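Kitomia red carpet captions, README

Kitomia is a set of 516 short captions about celebrity outfits, pulled from the Betico and Rorwood style blogs. Hamisi Lyimo tagged them by garment, color and mood. I keep the files and I have doubts about the mood column.

Four columns: caption, garment, color, mood. Mood has four values, and "daring" seems to mean any dress with a slit.
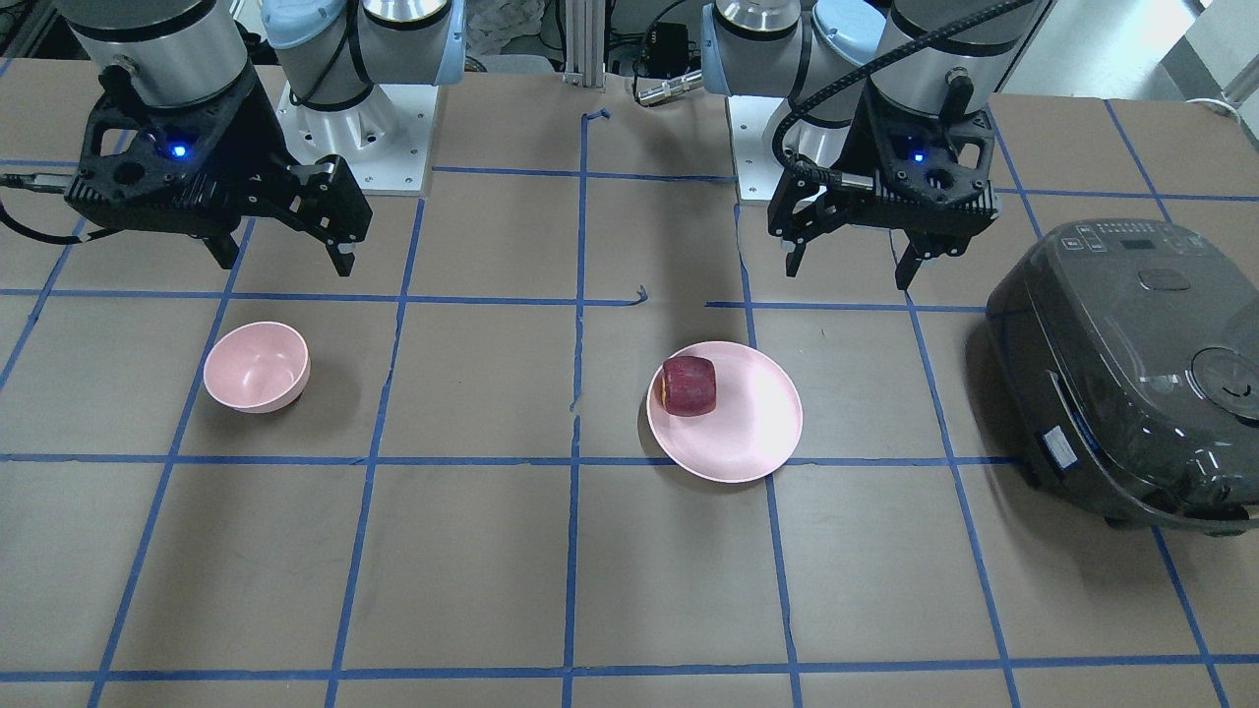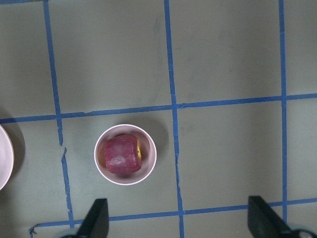
Color labels come from the writers' own words, so treat them as gossip. Blog writers say "blush," "rose" and "nude" for the same gown on the same night. We folded the first two into plain pink, the kind you'd call the bowl and plate in the first picture, and left "nude" alone after a long argument.

Known problems: up to 20 captions are repeats with the name order flipped. The Makokha gala is overrepresented. "Stunning" appears so often that I'd drop it before training anything.

Don't use this to predict trends. Send fixes to Hamisi, who checks the inbox on Tuesday.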